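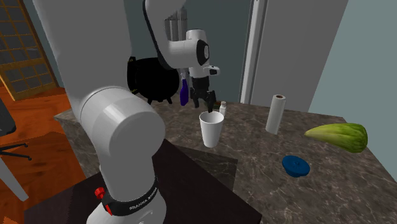 Souad Shehata on goalkeeping, patience and a second chance at Bondatero

3/3/25
4 min read
17 shares | 6 comments

Souad Shehata has a cold, and she apologizes for it three times before we have even sat down. The Bondatero goalkeeper has been up since early morning, first for a gym session and then for a long talk with her coach, Fouad Bensaid, about the way Remon like to crowd the six-yard box at corners. She could have put me off until next week and I would have understood completely. Instead she orders a pot of mint tea, pulls her sleeves down over her hands and tells me to ask whatever I like.

So I start with October, which seems to be where everybody starts with her. Bondatero lost at home to Mansour that month, and the winner went in under Shehata's body from a shot she would normally have picked up without thinking.

"I watched it back the same night, which was stupid," she says. "My sister called and I didn't pick up. Then I watched it again! You think you're going to find something, the ball hitting a bump or somebody standing in your way. I just went down too late."

Bensaid kept her in the team for the following game. He is a quiet man on the sideline, and I had half expected him to be the same in conversation, but when I reached him by phone he talked happily for the best part of an hour, mostly about footwork and a little about his garden. 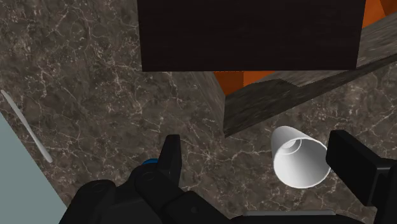

Dark veined stone.

"People wanted me to give her a rest," Bensaid told me. "I said, a rest from what? She had one bad moment. If I take her out, she has a whole week to sit at home with it. I wanted her to have a ball in her hands."

They did change a few things in training. Shehata now faces 80 low shots at the end of each main session, and she has gone back to a drill she learned as a teenager at Flornen, her first club, where she starts on her knees and has to get up before the ball is struck. She hated it then and says she doesn't like it much better now.

She is fond of Flornen all the same, and this is where the tea goes cold, because she has a great many stories from those years. The crowds were tiny, she says, and you could hear every single thing they shouted. She remembers one derby that drew 700 people, and the players talked about it for the rest of the season as though they had walked out at a cup final.
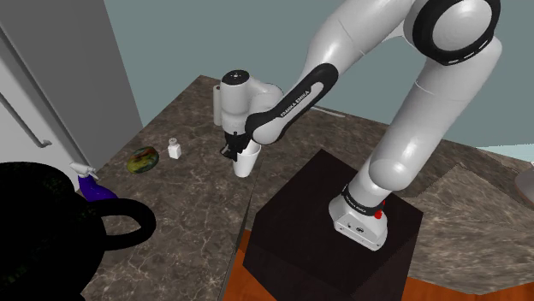
"I came off and my mother said she couldn't see me for all the heads in front of her," Shehata says, laughing until it turns into a cough. "She was so proud of that. She told the whole family, 'I couldn't see a thing.'"

At Bondatero she plays in front of almost 2000 on a good afternoon, and she admits it took her a while to get used to the noise. Her defenders can't always hear her, so she and the center backs have worked out some hand signals, which she declines to show me with Remon coming up.

Remon are the team nobody in the division much enjoys playing. They are tall, they are well drilled, and they beat Bondatero in the cup last spring. Shehata was on the bench that day and says she learned plenty from sitting there, chiefly that you have to come off your line early against them or not come at all.

"Fouad says if I come and miss it, that's his fault, and if I stay and they score, it's mine," she says. "I think he means it kindly."

I ask whether she still thinks about the Mansour goal. She does, now and then, usually when she is driving. Bondatero go to Mansour in the last away game of the season, and she has already been asked for tickets by two cousins and an old neighbor. She is trying to get them seats behind the goal.

Contact us | All rights reserved | Back to top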